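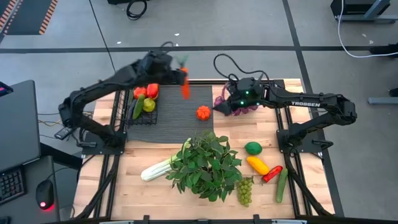
Do carrots keep longer with their tops on?

They keep longer with the tops off. The leaves go on drawing water out of the root after the carrot has been pulled, and a bunch left whole in the kitchen can be bendy within a couple of days. Twist or cut the greens away when you get home, leaving a short stub, and put the two parts away separately.

Most of what goes wrong with vegetables at home goes wrong in the first hour after shopping. The bags are put down, the milk and the fish go in the fridge, and everything else is pushed into the drawer at the bottom in whatever it came in. By the following week there is a soft cucumber under the celery and a lime as hard as a golf ball.

Apinya Pongsiri ran a greengrocer's for 8 years before she began teaching evening classes in household cooking, and the first class of each course has no cooking in it. Her students bring a bag of ordinary shopping and put it away while she watches. Then they take it all out and do it again.

"They all want a rule for the fridge," she says. "I tell them to sort first. Get it on the table where you can see it, and then decide."

Her sorting is done by how a thing behaves after it has been picked. Leaves and stalks lose water. Roots lose it too, but more slowly. Some fruits carry on ripening and give off ethylene, a gas that hurries along whatever is next to them. Others, citrus and grapes among them, have finished ripening when they are picked and will get no sweeter on the worktop.

Leaves and stalks

Leafy greens want cold and a little damp. Pongsiri wraps hers in a clean tea towel that has been wetted and wrung out hard, then puts the bundle loosely in a bag. She doesn't wash them first. Leaves that go away wet turn slimy where they touch, and it is usually the inside of the bunch that goes, so it isn't noticed until supper time.

Celery is sold in a plastic sleeve, and it keeps badly in it once the sleeve has been opened. Foil is better. Wrap the whole head, without crimping the ends tightly, and it should stay crisp for two weeks or more. If it has already gone limp, cut the sticks to length and stand them in cold water for an hour. The same treatment works on carrots.

Peppers, tomatoes and cucumbers

These three are often kept together and would rather not be. Tomatoes do best out of the fridge until they are ripe, stalk end down, in a single layer if there is room. A ripe tomato can go in the fridge for a few days to stop it going over, but it should come out well before it is eaten. Cold dulls the flavour and some of it comes back.

Cucumbers dislike real cold and also dislike tomatoes. At the back of the fridge they get glassy patches, and beside ripening fruit they turn yellow and soft. The door shelf is a fair compromise, or a cool larder if you have one and will eat the cucumber soon. Red peppers are simpler. Keep them dry, in the drawer, and use them before the green ones, which were picked at an earlier stage and last longer.

Squash

Squashes cause the most arguments in the class, as the word covers two quite different vegetables. Summer squashes, the thin-skinned ones like courgettes and their yellow cousins, are picked young and belong in the fridge. They have perhaps five days in them. Winter squashes have a hard rind and will sit on a shelf for months if the skin is sound and the stalk is still on.

The test is a thumbnail. If it goes into the skin easily, treat the thing as a summer squash. If it won't, find a shelf that is dry and airy and leave it alone. Don't stack them, and turn them over once in a while to look for soft spots underneath.

Grapes and limes

Grapes should be left on the stem, unwashed, at the coldest part of the fridge. Rinse what you are going to eat. The pale bloom on the skin is natural and slows down drying, so there is no sense in rubbing it off a week early. Pick over the bunch when you buy it and take out any split ones.

Limes look cheerful in a bowl and last about a week there. In a closed bag in the fridge they will last a month. Half limes go face down on a saucer and are best used the next day.

What to keep it all in

Wouter Van Damme buys storage goods for De Smet, a small kitchen shop, and his opinion is that most people own too many lidded boxes. He sells a lot of them. At home he uses two wire baskets and a handful of mesh bags.

Wire lets air in from every side, and it lets you see what is at the bottom without digging. Its fault is that it marks soft things. A ripe tomato resting on thin wire will have a line across it by the next morning, so he lines the base with a folded cloth. The shop's best seller is a shallow basket by Bornitex, and he prefers it to the deep one on the grounds that nothing gets buried.

Mesh bags are good for onions, garlic, citrus in a cool room, and for carrying loose fruit home. They are no use for leaves, which dry out in them faster than they would on the table. Wash them on Tuesday or whichever day the tea towels get done. A bag that has had a bad onion in it will pass the smell on.

For the drawer itself, a piece of textured matting under the vegetables keeps them off any water that collects. Van Damme stocks one from Prorine, cut to size with scissors, and says that kitchen paper does the same job and goes in the compost afterwards.

Putting it away

Pongsiri's order for doing all this starts with the carrots and anything else with leaves attached. The tops come off. Then the greens are wrapped, the celery goes in foil, and the grapes are looked over. Tomatoes and hard squashes never leave the worktop side of the kitchen. Whatever was left from last week goes at the front of the drawer, and the new things go behind it.

Carrot tops keep for two days wrapped like any other leaf. They are slightly bitter and can be chopped into a soup, or used in place of half the parsley in a green sauce.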